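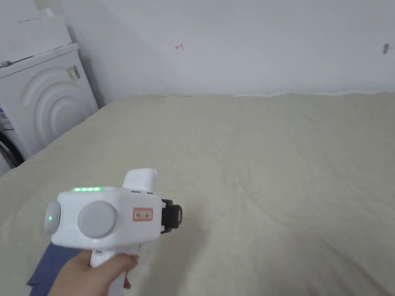 Making a bed takes 2 minutes if you're lazy and ten if you're Lungile Zulu. The Wurkness guest house has beds to do before the afternoon lot turn up, and the sheets are what everyone remembers. Or complains about.

So, sheets. Beige ones, mostly. Bembridge switched from white in June and the laundry bill came down by £109 in the first month, tea stains being what they are. White shows everything. Beige forgives. It does not forgive creases though, and creases are the whole war.

Long diagonal ones are the worst. They mean the sheet has been pulled from one corner and left. Go round again. Pull from the middle of each side, then the corners, then tuck. Never the corners first. Zulu learnt that the hard way at Venter, a seaside hotel with 69 rooms and one working iron.

The wall side is where people cheat. You can't get your arm down there, mattress tight against the plaster, so the edge gets poked in with two fingers and hoped over. Wavy line all the way along. Pull the bed out. Yes, every time. Yes, even the heavy ones with a padded headboard.

Headboards, while we're at it. Ribbed grey fabric in a pale wood surround is everywhere this year and it looks smart, but the channels hold dust like you wouldn't beleive. Soft brush, top to bottom, before the clean sheet goes on. Do it after and you'll be starting again. The wood only wants a dry cloth.

Then the walls. Chips, stray pen marks, a number someone jotted down and never rubbed off. White emulsion and a small brush, once the bed is out anyway. Saves doing it twice.

And when it's finished, leave it alone. A hand on the cover, a coat thrown down, that's your flat top gone. Some places put a card out. 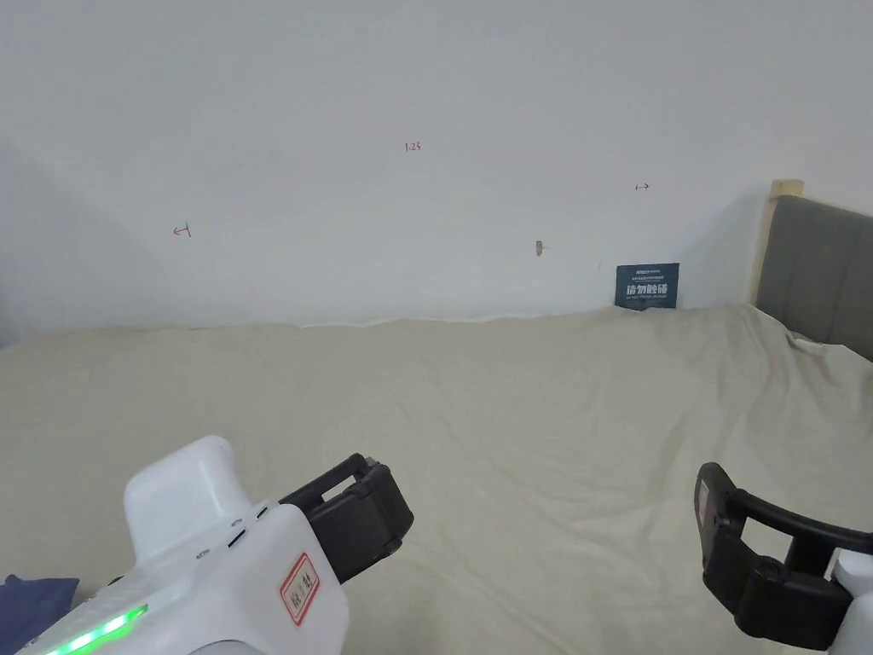

Lungile Zulu thinks the cards work on grown-ups and do nothing at all for children, who want to jump on a bed the moment it's been made nice. Her own answer is a throw across the foot end, Zudell do a cheap one, so there's somewhere to sit that isnt the sheet. Wash it at forty. The sheets themselves go in at 90 if the label allows, out while still damp, and straight on the line by the back door.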